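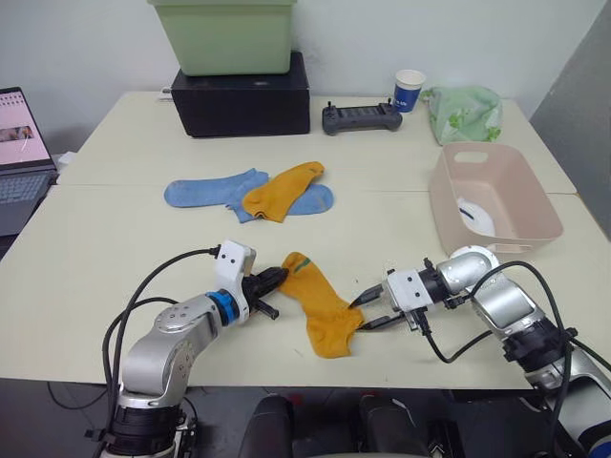 Sock people, how do you pair yours?

pedholm_attic
1/27/24
Okay so I finally hit the point where I'm doing socks separately from the rest of the laundry. I used to dump everything on the bed and match as I went, and I'd end up with 7 strays every single time. Now I clear off a table, lay them out flat by color and only then start pairing. The mustard and light blue ones take two minutes! It's the black ones that kill me — I have so many and they're all slightly different lengths.

My other question is folding. I've always rolled the cuff of one over the other, but my ankle socks are ribbed and I swear the cuffs are getting baggy.
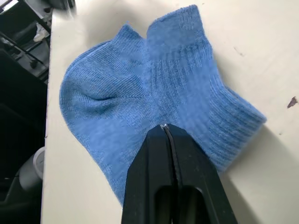 huris58
Stop rolling them, that's what's killing your elastic. Lay one on top of the other, heels together, fold in half, done. Mine stand up in the drawer in a row and I can see every pair.

stodley_m
Eh, I disagree. I've balled mine for 20 years and the elastic goes when it goes. Folded pairs come apart the second somebody digs around in the drawer, and then you're matching them all over again.

huris58
Only if your drawer is half empty! Pack them in tight. I use a shallow plastic basket inside the drawer.

pedholm_attic
Ha, I might try one drawer each way and see. The basket I can do, I've got a couple of spare ones. What I do like about going flat is that you notice stuff — thin heels, a mark near the toe, whatever.
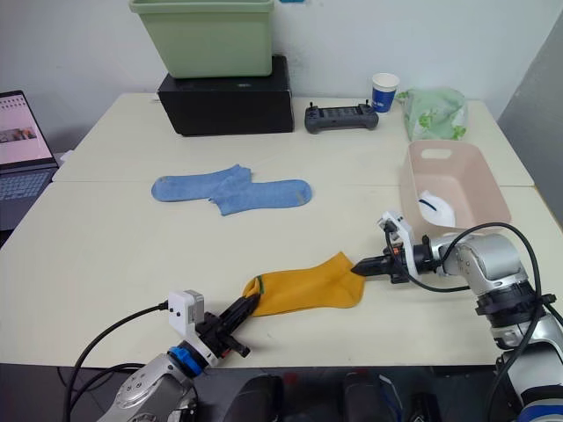 Also I'm giving the stripey-cuff ones their own spot, they're my favorites and they always sink to the bottom. Still no idea what to do with the black ones though.

habte_laundry
Buy 2 packs of the same black sock and toss the old ones. Then any two match.

stodley_m
Toss them?? Those are dust rags!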